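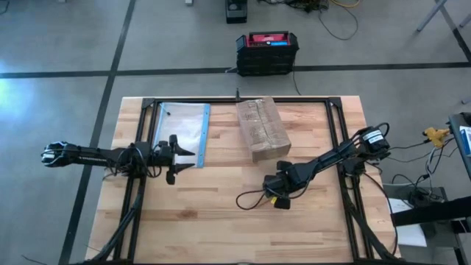 Wooden tabletop on a black aluminum frame

Animated movies drop to stereo on Vornis player through Jultard receiver

Posted by Crisóforo Figueroa, 17 April 2019, in Home Theater > Discs and Streaming

I have a Vornis disc player connected to a Jultard receiver, with the receiver's HDMI output going to the TV. Live-action discs play in 5.1 with no trouble. Animated titles from the Haten box set start in 5.1 during the studio logo, then drop to two channels when the feature begins. The receiver display changes from Multi In to Stereo at that moment.

The same thing happens with three of the four movies in the set. The fourth, the one originally released in 2000, stays in 5.1 the whole way through. I have set the player to Bitstream and turned secondary audio off. Changing the HDMI cable made no difference. The player firmware is build 379, and the menu says there is nothing newer.

Is this a player setting, a receiver setting, or the discs?

Mitsuko Aoki

It is most likely the default audio track on the discs. Haten box sets from that period carry a 5.1 logo clip as a separate title, and the feature is a second title with its own track list. On three of the discs the first track in the feature is the 2.0 mix. If your player language is set to "Original," it picks the first track that matches the original language and ignores the channel count.

Check it this way. Start the feature, wait until the logo is gone, and press Audio on the remote. If the display reads 1/4 and 2.0, press it again until you reach the 5.1 entry in the same language. The receiver will go quiet for a second while it locks to the new stream, then the display should read Multi In again.

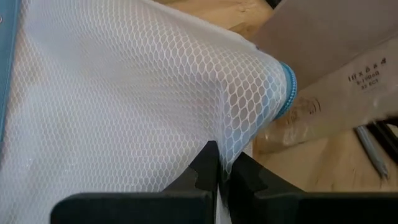
To make the change stick, go to Setup > Playback > Audio Language and pick the language by name. On the Vornis this also changes the track selection rule - it then takes the highest channel count in that language. You have to eject the disc and load it again, as the resume point stores the old track number.

If the list shows only 2.0 entries, you have the early pressing. A corrected one came out in September of the same year and has a small "R" after the catalog number on the inner ring of the disc.

sugiyama_20

get a new receiver, the Jultard ones are all bad with HDMI. mine was at volume 100 one morning for no reason

Crisóforo Figueroa

The track list was the cause. The audio display showed 1/4, 2.0, and the 5.1 mix was track 3. Setting the language by name fixed two of the three discs after reloading. The third still starts on track 1, and there is no R on the ring, but track 3 is present and plays in 5.1 when I select it by hand. I can live with pressing the button on that one.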